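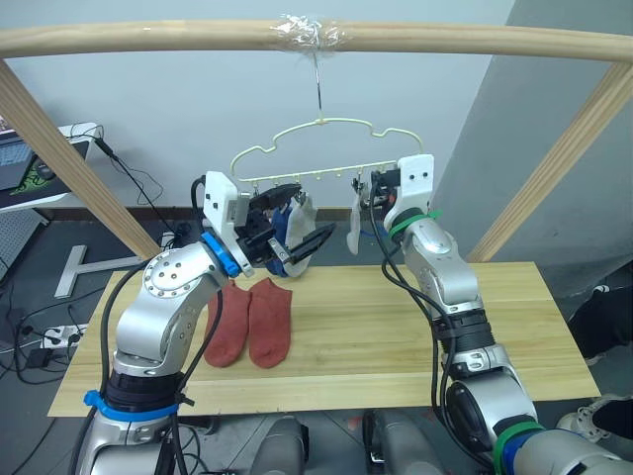 Clipping a sock to a hanger takes a person a couple of seconds. At Stoltow, a small software firm on the second floor of an old printing plant in Jedwood, it has taken most of a year, and the people there will say the arms were the easy part to buy and the socks were the easy part to find.

Stoltow doesn't build robots. It writes the layer of software that sits between a learned model and the motors, the part that decides whether a motion the model asks for should happen, and when. The product is called Drolteo. Socks are its test problem, picked in March after a long stretch with plastic blocks that had stopped teaching anyone anything.

A block stays the shape it was. A sock doesn't. Once it's picked up it droops, and how it droops depends on where the fingers caught it. The cuff may be facing the clip or folded back behind a finger. The clip is small, and the hanger is free to swing on its hook, so any push on one end moves the other end too. A plan that was good when the arm started may be out of date before it arrives.

The first version of Drolteo handled this by planning again from scratch every time the hanger moved. On the work computer each new plan took 300 milliseconds, and the hanger never held still that long. The arm would chase it, bump it, and have to start over. One engineer's log from that period is mostly the word "again."

What they do now is split the job in two. A slow planner picks the general route: which arm carries the sock, which clip it goes to, how to keep the two arms out of each other's way. A fast controller runs underneath at 120 updates a second and only cares about the last few inches. It tracks the clip and the edge of the cloth, and it nudges the gripper to keep the two lined up. If the gap grows past a set limit, it backs off and asks the planner for a new route.

The other arm has a job in this as well. In the current release it can move in to steady the hanger while its partner works. Getting that to happen at the right moment was a scheduling problem - each arm used to wait for the other to report it was finished, and now and then both would wait forever. The fix was a shared clock and a short list of rules about who gives way.

Perception is handled by a separate tool, Moya, which began as a script for labeling video and grew. Moya marks the cuff, the toe and the clips in each camera view and gives every mark a confidence score. White socks against a pale wall gave it trouble for weeks. Colored ones were fine. The team ended up training on 1,625 labeled clips of video, with pale cloth making up the larger share.

Moya also keeps the failures. Every missed clip is saved with the camera view, the joint positions and whatever the planner was thinking at the time, and anyone can scrub back through it on a laptop. There are 644 of these so far. A new build has to replay all of them before it's allowed near the arms, and it runs overnight.

The replay can't show what the cloth would have done if the arm had moved differently, and the team doesn't trust a simulator to fill that in. It catches the dull mistakes, such as a flipped sign or a timer that drifts. The rest gets tested with real socks.

Next on the list is taking the socks back off, which needs a squeeze and a pull at once and doesn't fit the current controller very well. A rewrite of that part is under way.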